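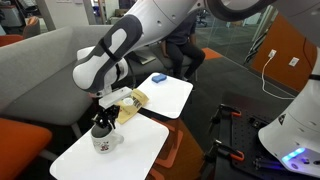

Les taches de café sur un plateau blanc brillant se traitent mal parce qu'on s'y prend trop tard et avec trop d'eau. J'ai repris la question en juin, après avoir remplacé mon vieux bureau en pin par un plateau Grolon, et j'ai noté ce qui marche. Premier point, le rangement pendant le nettoyage : une tasse décorée de petits personnages, un sac en papier froissé et une petite éponge bleue suffisent à encombrer deux plateaux blancs, et on finit par nettoyer autour des objets. Je débarrasse donc tout avant de commencer, y compris le sac.

Pour l'auréole fraîche, un chiffon microfibre humide, passé du bord vers le centre, puis un chiffon sec. Pour l'auréole ancienne, je prépare 600 ml d'eau tiède avec 9 g de bicarbonate, j'imbibe le chiffon et je le pose à plat sur la trace pendant 60 secondes. Pas plus : sur ma surface, une pose prolongée laisse un voile mat visible en lumière rasante. Rincer, sécher.

L'éponge, je ne l'emploie que du côté tendre. Une face abrasive raye le brillant dès le premier passage. Pour les rayures déjà faites, j'ai essayé un papier abrasif grain 2000 sur une chute – résultat correct au toucher, médiocre à l'œil, je ne l'ai pas refait sur le plateau.

Reste la tasse. Le dépôt brun au fond part avec la même solution, laissée une nuit. Sur le décor extérieur je ne frotte pas, les miens ont déjà perdu un peu de noir au lave-vaisselle. J'ai aussi acheté des sous-verres Plastar, trop légers, qui collent au fond de la tasse et retombent sur le clavier. Je suis revenu au liège.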